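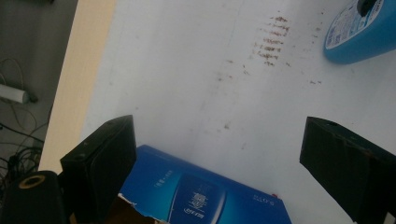
Gripper open over the blue box, bottle at the far corner.

Print | E-mail
2 min read
Home | Talks | Slides | Contact

Slide 4. Barano says handheld demos transfer straight to the arm. I don't buy it yet. They collected 500 and tested on one table.

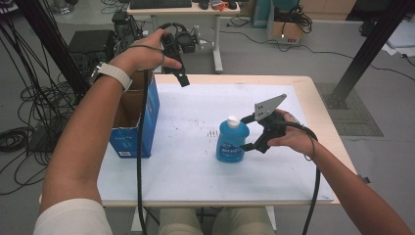 Ask who did the collecting. If it was mostly Vibeke Bach, the policy may have learned her habits. Raghavendra Bangera wants 47 more from new people. Fine, but change the table too. Pause for questions, then Trovex results.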